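Shrinkage, and how I measure it before cutting

Notes on pre-washing cotton, mostly for my own reference.
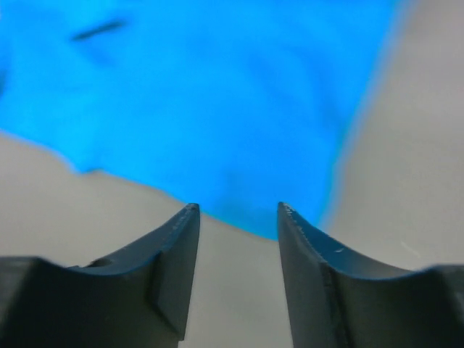 Why I started keeping records

I have sewn my own shirts for long enough to have ruined several of them in the wash. The worst was a pale grey poplin with a stand collar, which fitted well on the day I finished it and was short in the sleeve by the end of the month. I had skipped the pre-wash. The shop label said the cloth was pre-shrunk and I took that at its word.

After that I began testing every length I bought and writing down the result. The notebook now has 226 entries. Some are duplicates of the same cloth bought at different times, and those have turned out to be the more useful ones.

Terms

Warp is the set of threads running along the length of the cloth, parallel to the selvedge. Weft runs across. On the loom the warp is held under tension and the weft is not, or not to the same degree. When the finished cloth is wetted for the first time without anything holding it, the threads relax and swell, and the cloth gets shorter. Most of the loss tends to be along the warp. This is why sleeves and trouser legs shrink in length before anything happens to the chest.

There is a second kind of shrinkage that goes on over several washes, and which depends a great deal on the tumble dryer. I treat the two separately in the notebook. If you line dry everything you can more or less ignore the second.

The test square

Cut a square well away from the selvedge, because the edge threads behave differently. Mine are a little larger than the marked area. Press it dry, with no steam, and lay it on a hard surface without pulling it. Mark a square 200 mm on each side with a laundry pen and put an arrow along the warp. The arrow matters more than it sounds. I have twice taken a square out of the machine with no idea which way round it went.

Wash it with a normal load at the temperature you will use for the finished garment. Dry it the same way too. Press again without steam, let it cool, and measure each direction at both edges and in the middle. Average the three.

The sum is the original length minus the new length, divided by the original and multiplied by 100. A square that goes from 200 mm to 192 mm in the warp has lost 4 per cent. On a sleeve of 600 mm that is 24 mm, enough to show a good deal of wrist.

I used to overlock the edges of the square to stop fraying. I no longer do this. The thread pulled the edges in and gave readings that were too high at the outside and normal in the middle. A zigzag has the same problem, though less of it. Leaving a plain margin and putting up with the loose threads works better.

Two brands, one problem

Most of my shirting for the past few years has come from Catterall, who sell plain poplins and a heavier twill. The poplin has been steady. Across 12 separate purchases the warp loss stayed between 2 and 3 per cent, and the weft hardly moved.

The Hestimance brushed cotton is another matter. The first length lost 3 per cent in the warp and the next lost 7, in what was sold as the same cloth in another colour. I wrote to the shop and had a polite reply from Thaddeus Brannigan, who explained that the two colours had been finished at different works. He also said that they did not test each batch. I have no complaint about this, but it does mean that one test per cloth is not enough. It has to be one test per purchase.

Brushed cotton also has a surface that makes the pen line hard to read after washing. For these I now sew the corners of the square with a single stitch of polyester thread in a contrasting colour, and measure between stitches. It is slow.

Washing the whole length

Having tested the square, you still have to wash the rest. Some points from practice:

Fold the length loosely and do not twist it. Creases set in the first wash can be very hard to press out of a close weave.

Leave out the fabric softener. It makes chalk slide off.

Use the same programme as the test. I wash shirting at 40 and dry it on the line.

Hang it over two parallel lines with the fold along the weft – a wet length hung from one peg at each end will stretch in the middle and then you have measured nothing.

Dolores Delacroix, who taught the evening class where I learnt to draft a pattern, used to put the whole length in the bath overnight and drip dry it. Her results were good. I tried it on one purchase of the twill, and compared with the machine the bath took out a little over half of the shrinkage. For something that will only ever be hand washed it would be the right method.

What I do with the number

Under 3 per cent, I wash once and cut. Between 3 and 5, I wash twice. Over 5, I wash a second square along with the full length and keep going until two readings in a row agree. I also buy extra: for a shirt needing two metres, a 7 per cent loss is 140 mm, so I ask for 2.2 and use what is left for pocket bags.

Interfacing shrinks as well, and I have far fewer readings for it. The collar on the shirt I am wearing has bubbled slightly on the left side. I have a square of the same interfacing marked up for the next wash.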